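Dendon hand-held gripper kit, notes after the first sessions

Posted 2026-01-16

I have been using the Dendon kit long enough to have opinions on it, so these are my notes in the order I wrote them down. Readers who came here for the Plomero comparison will have to wait until February, when the second kit is due.

What I ordered was the base package: the gripper, a spare set of fingers, a calibration board and a license for Ledano, the software that takes the recordings off the device and turns them into trajectories. Tichý sells the same hardware with a different mount. I went with Dendon for the documentation, which has a proper wiring diagram and torque values for the screws.

Assembly took one evening. The fingers arrive already bonded to their base plates, and the plates screw onto the carriage. The screws are small and the supplied driver is soft. Use your own. The manual gives the order of tightening, and it matters: do one side fully before the other and the jaws close with an offset you can feel but will have trouble measuring. I took mine apart and did it again.

The fingers are the fin-ray type, with thin ribs that let the surface wrap a little around whatever it is pressed against. On bottles and marker pens this works well. On flat things it is less useful. A single sheet of paper lying on a table is close to hopeless unless you slide it to an edge first, and the guide says as much in the section on task selection.
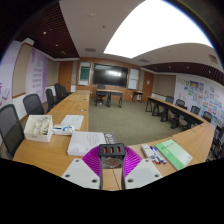 Setup of a session goes like this. Power on, wait for the status to settle, hold the calibration board in view, then open and close the jaws fully 4 times so that Ledano can find the end stops. After that you record. Each episode starts and ends on a button press. Keep the device still for a moment at both ends, or the trimming step will take a bite out of the first movement.

Tracking is visual-inertial, so the room matters a great deal. Big rooms with plenty of fixed detail on the walls are good. Furniture is good if it stays put. Dark glossy screens and bright ceiling panels are the usual trouble, as reflections move when you do and the tracker will sometimes take them for features. I now do a slow sweep of any new room before the first episode and save it as the map. Ledano lets you reuse the map across sessions, with the warning that chairs should be where they were. I ignored the warning once and lost the better part of an afternoon to relocalization errors.

My target was 200 episodes of simple tabletop work: pick up, move over, put down. I kept nearly all of them. The rejects fell into two groups, fast wrist turns and episodes where I had walked too close to a blank surface. Ledano flags both, but it flags them after upload. A warning on the device would be worth more to me than anything else on the Dendon roadmap.

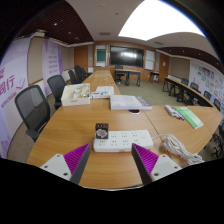

Grip width is reported in millimeters and I checked it against calipers. Closed and fully open were fine. Mid-range readings drifted a little over a long session and came back after recalibrating. I wrote to support about it and got an answer from Radoslava Zelenák, who explained that the width estimate is filtered and that the filter constant can be changed in the config file. It is the line called width_smooth. Lowering it helped, at the cost of a noisier signal.

Weight is acceptable for short runs. Past half an hour my wrist wanted a break, and the handle could be thicker. The balance is forward of the hand, so reaching across a deep table is harder work than it sounds.

Cables: the one in the box is too short for charging on one side of a room and working on the other. I bought a longer one.

Remaining complaints are with the software. Exports are slow, episode names cannot be edited in bulk, and the 2 export presets differ in axis convention without saying so anywhere in the interface. Check the sign of z before you train anything on it. I have asked for a note in the manual and will update this post if one appears.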